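Zekau Reminders: shared list alerts arrive late or twice on Android
Reading time: 7 minutes

Status: resolved, workaround withdrawn
Product: Zekau Reminders for Android, with Indunetti sync server
Reported by: Rastogi, Drurley office
Priority: normal, raised to high in August, returned to normal after the fix

Reported fault

Reminders on a shared list fire late on some handsets and twice on others. The list owner sees the alert at the set time. Members of the same list get it up to 40 minutes afterwards, or get it on time and again later with the same text. Personal reminders on the same handsets are not affected. The desktop client shows the right time in every case.

The customer had already tried the following before opening the ticket:

Restarting the handset.
Clearing the app cache.
Removing and adding the account.
Turning battery saving off for the app.

Removing and adding the account cleared the fault until the next working morning, when it came back on the same handsets. The other steps made no difference.

Environment

The shared list holds 800 entries, most of them recurring. There are 25 members, all on company handsets with the same Android build and the same management profile. Sync is through a self-hosted Indunetti server at the Drurley office. Push is on. The fallback poll is set to the default.

First response

Asked for the app log from one handset that gets late alerts and one that gets double alerts, plus the server log for the same period. Asked the customer to leave the handsets as they were and not to add the account again, as this resets the local alarm table and there would be nothing left to look at.

Also asked whether the fault follows the user or the handset. The customer swapped accounts between a good handset and a bad one. The fault stayed with the handset. This ruled out list permissions, which had been the first suspicion here.

Log, late handset

The server sends the push at 08:55 for a reminder due at 09:00. The handset receives it and queues a sync. The sync does not start. At 09:31 the fallback poll runs, fetches the change and finds that the due time has passed. The app shows the alert at once, marked as missed. From the user's side it is a late alert.

The queued sync is held by the system job scheduler with the reason "constraint not satisfied: unmetered network". The handset was on mobile data at the time. The app setting "Sync shared lists on Wi-Fi only" was off on this handset, so the constraint should not have been there.

Log, double handset

The push arrives and the sync runs straight away. The alarm is set for 09:00 and fires. The user dismisses it. The dismissal is written locally and queued for upload. The upload is held with the same reason as above. The poll then fetches the list from the server, where the entry is still open, and the app writes a new alarm row over the dismissed one. The alarm fires a second time.

The two symptoms therefore have the same cause. Which one the user sees depends on whether the handset happened to be on Wi-Fi when the push came in.
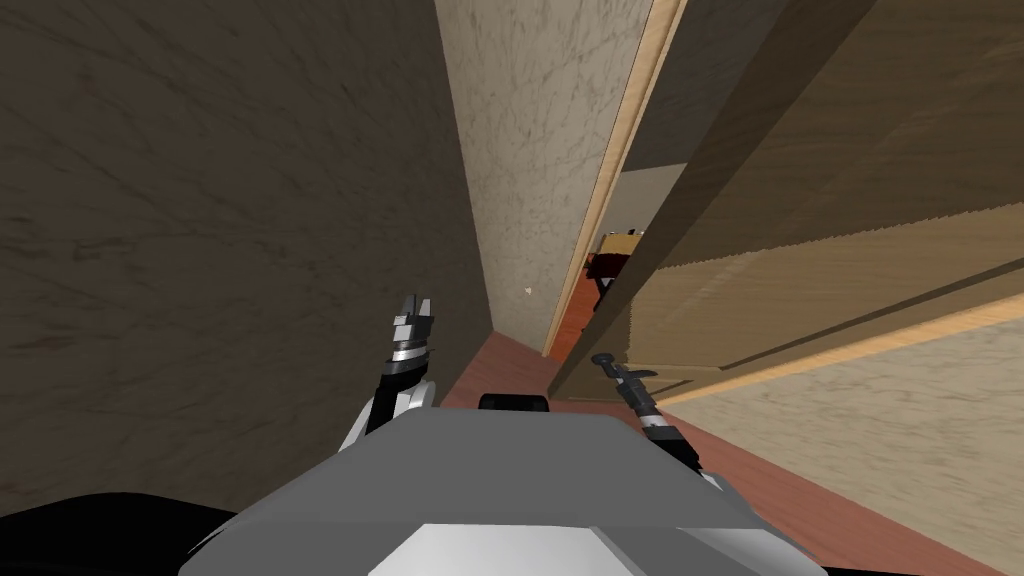
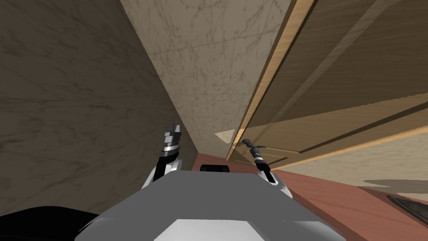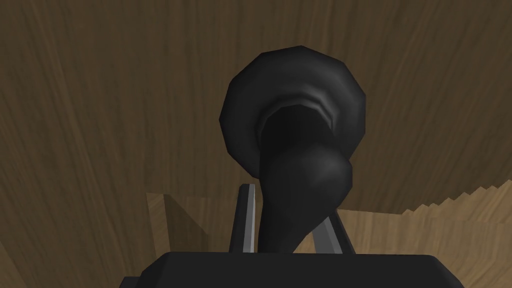

The next question was where the network constraint comes from. The app builds the sync job from three sources, in this order: the built-in default, the user's own setting, and any value pushed by the management profile. The last one wins. On personal lists the profile value is ignored, which fits with personal reminders being unaffected.

Asked the customer for an export of the management profile. It contains no entry for Zekau sync. The customer confirmed that one had existed in an earlier version of the profile, set to Wi-Fi only, and was deleted when the data contract changed.

Reproduction

Set up a test handset here with a copy of the old profile, then replaced it with the current one.

Old profile applied: shared list sync restricted to Wi-Fi, as expected.
Current profile applied: the restriction stays.
App settings screen: shows the Wi-Fi only switch as off.
Account removed and added: restriction gone.
Handset checked in with the management server overnight: restriction back.

The last line explains why the customer's own fix lasted only until the next morning. At check-in the app asks for managed values. If a key is missing from the reply, the app should treat it as unset. It reads the last stored value instead and writes it back as though it had been received. The settings screen reads from a different place and only knows about the user's switch, so it shows the wrong state.

A handset enrolled after the profile was changed never had the key and does not show the fault. The customer checked the enrolment list against the list of complaints and the two matched, apart from two handsets that had been wiped and enrolled again in the meantime. Both of those work properly.

Workaround

Sent to the customer as an interim measure:

1. In the management console, open the profile for Zekau Reminders.
2. Add the key shared_sync_unmetered_only and set it to false. Do not leave it blank. A blank value is handled in the same way as a missing one and brings the fault back.
3. Publish the profile.
4. On each handset, open the management app and choose Check in now.
5. Open Zekau Reminders, go to Settings, then Diagnostics, then Sync jobs. The line "Network" should read "any".

The customer applied this to one handset first. The Network line changed to "any" after check-in and the queued uploads went through within a minute. Alerts on that handset were on time the following morning with no repeats. The profile was then published to the rest.

Side effect noted

When the held uploads were released, the server received a large number of old dismissals at once. Indunetti treats each one as a change to the shared list and sends a push to every member. Some handsets showed a run of "list updated" notices for entries that had been closed for weeks. No reminders fired again and no data was lost. The notices can be swiped away. Anyone with the list open on the desktop client may need to reload it.

The customer asked whether the server could be told to stay quiet during the catch-up. There is a switch for this (quiet_bulk_updates) but it also suppresses pushes for new reminders while it is on. We advised against using it during office hours - better to publish the profile in the evening and let the notices build up while the handsets are on charge.

Other points checked and ruled out

Battery saving. Held jobs would give a different reason in the scheduler log. None were found.

Clock drift. The handsets and the server agree to the second.

Size of the list. A list of 800 entries is well inside the tested limit. Sync of the full list takes longer on first login, but later syncs carry changes only.

Time zone on recurring entries. One entry on the list had been created on a laptop set to the wrong zone and was an hour out for everybody. This is a separate matter. The owner has corrected it. It had been included in the original complaint and caused some confusion when the logs were compared.

Fix

A change was made in the app so that a missing or blank managed key clears the stored value. The settings screen now reads the effective value, and shows the switch greyed out with the words "Set by your organisation" where a profile is in control. Dismissals are also held locally against the next poll, so a delayed upload can no longer bring a closed reminder back.

A test build was supplied to the customer and put on the handsets that had shown the double alerts. The workaround key was removed from the test group's profile. After check-in the Network line still read "any". No late or repeated alerts were recorded during the test period.

The fix went out in the normal Android release. The customer updated all handsets and removed the key from the main profile. It does no harm if left in place, and customers who prefer to state the value outright can keep it.

Outstanding

The help page on managed settings still says that deleting a key returns the app to its default. With the new release this is correct. For older releases it needs a note, and a request has been passed to the documentation queue.

The iOS client uses separate code for managed values. It has been tested with the same pair of profiles and does not keep the old value.

Customer confirmed ticket can be closed. Reopen under the same reference if the Network line shows anything other than "any" on a handset with the current release.

Contact support | Copyright Zekau. All rights reserved. | Back to top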